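Was vor dem ersten Griff bezahlt werden muss

Die Kalkulation eines humanoiden Roboters beginnt meist beim Gerätepreis und endet dort zu früh. Für die Beschaffung in Roltau wurde deshalb ein Kostenplan in zwei Blöcken aufgestellt: Block A umfasst Plattform, Hände und Steuerrechner, Block B alles, was an den Raum gebunden ist. Im ersten Entwurf war Block B eine einzelne Zeile. In der genehmigten Fassung hat die Ausschreibung 127 Positionen, und der größere Teil davon entfällt auf Block B.

Angeboten haben Varik und Preder. Varik liefert Arme und mehrfingrige Hände als Einheit, die Wartung ist für zwei Jahre eingeschlossen. Preder trennt beides, der Einstiegspreis liegt niedriger, jede Hand wird jedoch als Verschleißteil geführt und nach 300 Betriebsstunden zur Prüfung eingeschickt. Ohne Ersatzpaar steht die Anlage in dieser Zeit still. Rechnet man das Ersatzpaar ein, schrumpft der Preisvorteil auf rund 5 Prozent. Den Zuschlag erhielt Varik.

Elektrik und Möblierung plante das Büro Srour. Vorgesehen sind getrennte Stromkreise für Küchenzeile und Rechentechnik, damit ein Spülgang keinen Versuchslauf unterbricht. Bei den Tischen fiel die Wahl auf Modelle mit Kabelwanne unter der Platte. Kabelbrücken und Bodenkanäle wurden in der ersten Runde gestrichen und stehen nun als Nachtrag für Juni im Plan. Der Nachtrag ist teurer als die ursprüngliche Position, weil Anfahrt und Einmessung erneut anfallen.

Strittig war die Küche. Ein Prüfstand mit Attrappen hätte weniger gekostet und wäre schneller aufgebaut gewesen. Die Fachseite bestand auf einer vollständigen Zeile mit Spüle, Armatur und Geschirrspüler, da Auszüge, Körbe und glänzende Oberflächen an einem Modell nur unzureichend nachzubilden sind. Geschirr und Lebensmittel laufen als Verbrauchsmaterial und sind vom Investitionsbudget getrennt.

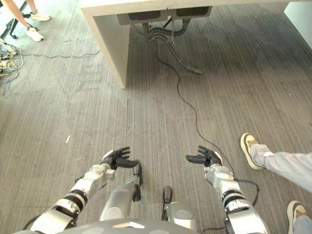
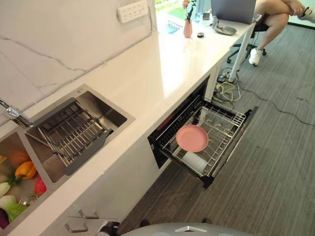 Fotos: Redaktion

Für die Personalplanung gilt ein einfacher Ansatz. Je Versuchslauf wird eine Aufsicht angesetzt, ein zweiter Platz bleibt der Auswertung vorbehalten. Diese Stunden erscheinen in keinem Angebot der Hersteller, übersteigen im Betrieb aber die Wartungspauschale. Wer sie aus dem Grundhaushalt deckt, sollte sie dennoch im Kostenplan ausweisen, sonst fehlt beim Vergleich mit einer stationären Anlage die Bezugsgröße.

Die Abnahme von Block A erfolgt nach einem Probebetrieb mit Protokoll. Block B wird gewerkeweise abgenommen, zuerst die Elektrik, dann die Möblierung. Bis zum Abschluss beider Blöcke bleibt ein Teil der Vergütung einbehalten. Die Bodenkanäle werden gesondert abgerechnet.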